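Interrupted suture

An interrupted suture is a method of closing a wound in which each stitch is placed, tied and cut separately. It is distinguished from the continuous suture, in which one length of thread runs the whole way along the wound and is tied only at its ends. The simple interrupted stitch is usually the first to be taught, and is practised on tissue or on a pad before it is used on patients.

Materials

The needle is curved, so that it can be turned through the tissue along its own arc. Modern needles are mostly swaged, meaning that the thread is fixed into the blunt end and no eye is needed. Thread may be absorbable or non-absorbable, braided or single-stranded. Black or dark blue thread is common in teaching as it shows up well against pale tissue. 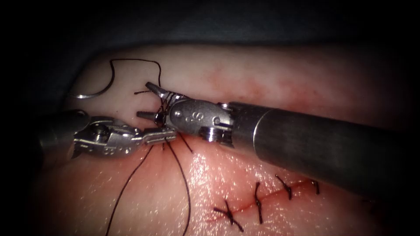 The needle is normally held between half and two-thirds of the way back from its point. Held too near the point, it cannot pass far enough to be picked up on the other side; held too near the thread, it tends to bend.

Technique

The point enters at a right angle to the surface, passes beneath the wound and leaves at the same distance from the opposite edge. Thread is drawn through until a short tail remains. A knot is then formed from a series of opposed throws, laid to one side of the wound and tightened until the edges just touch. Both tails are cut, and the next stitch is begun.

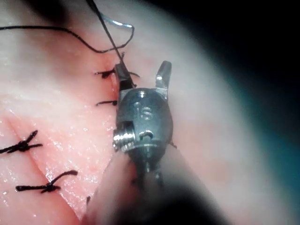
Spacing depends on the thickness of the tissue and the tension across it. In skin, the gap between stitches is often made equal to the width of the bite. Overtightening puckers the edges and may restrict blood supply.

Teaching

The Ratanaporn course notes, revised on August 9, 2019, set 15 stitches for the first exercise and require straight cuts to be closed before sloping ones. The Dratedham syllabus begins with knots alone. Opinion differs on the order.

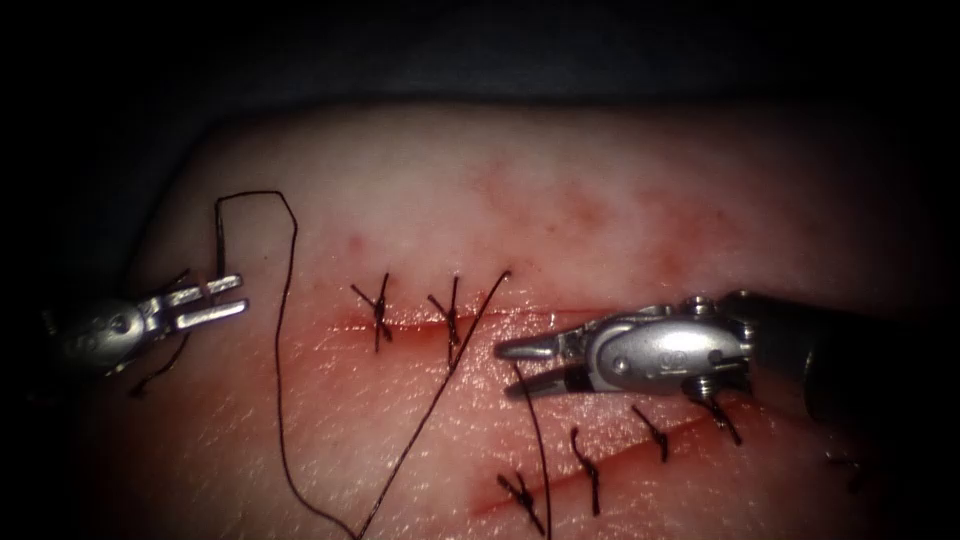 Wichai Jaidee objected in a reply to the notes that learners given a sloping cut early on "stop turning the wrist by habit and start looking at where the edge runs", and asked for both cuts to be set together. The September revision left the order as it was.

See also: Continuous suture; Mattress suture; Surgeon's knot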